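Melina Moschos doesn't care for the word "autonomous." She coaches the student robotics club at Adodden, where 13 members are trying to get an arm to tidy a coffee table drawer.

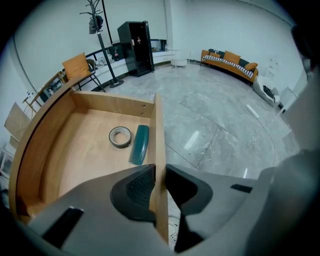 "Ask me in October," she says. "We have 43 demos I'd keep. People tell me we need 1000."

Ketill Vídalín, a second-year, is more hopeful, though not by much.

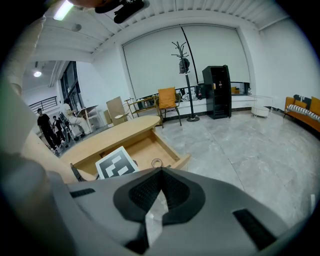 The coffee table with its drawer pulled out.

"It learns the drawer," he says. "Does it learn drawers? I doubt it."

Moschos won't promise a finish at the Damgaard contest.
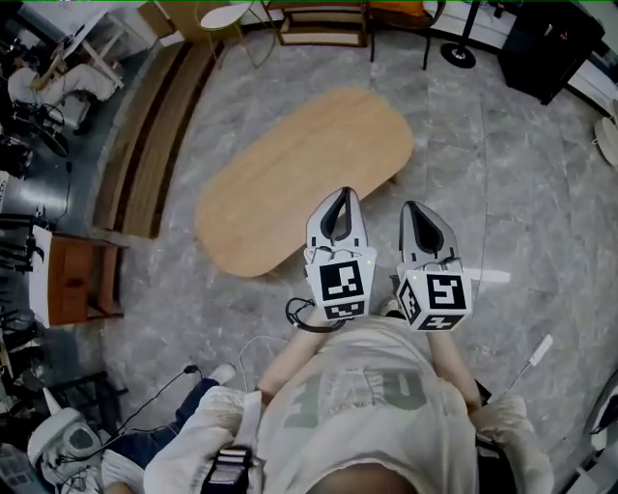
Two hand-held grippers, pointed toward the table.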